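Setting the tyre pressure sensors on your Trernari

I fitted the Dellex kit to my own wagon in July, so these steps come from my driveway, and I've put in the bits the little booklet skips over. You'll want the display unit plugged in and the ignition on, engine off.

1. Hold the SET button until the screen starts blinking. Mine took two goes (you have to press it harder than feels polite!).

2. Pick your units first. If you change from psi to kPa later on, the low pressure alarm goes back to the factory setting and you'll be doing it all again.

3. Tap the arrow until the front left tyre lights up, then screw the sensor onto that valve. Finger tight is plenty.

4. Wait for the beep before you move to the next wheel. The order is front left, front right, rear right, rear left, and all 4 need to show a number before you save.

Note: if a wheel shows dashes, take the sensor off, count to 5 and screw it back on. That sorted out my rear right, which sulked the whole way through.

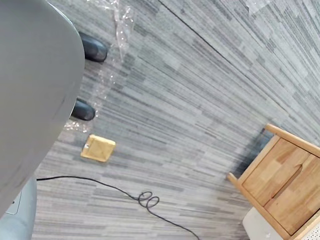
5. Once they're all reading, set the low pressure alarm. The display counts in steps of 2 kPa, so you can't land on every number you might like. I set mine at 144 kPa to begin with, then realised that was far too low for my car and bumped it up. Go by the placard inside the driver's door, and set the alarm a bit under the cold figure printed there.

6. Hold SET again to save. The screen goes blank for a moment and then comes back with the readings.

Caution: don't do any of this straight after a long drive. Warm tyres read high and you'll end up with the wrong idea of what's normal. First thing in the morning is best.

Caution: take the sensors off before you use a servo air hose, and put them back on the same wheels. If you've rotated your tyres, swap the sensors to match their corners, or the display will send you to the wrong one when the alarm goes.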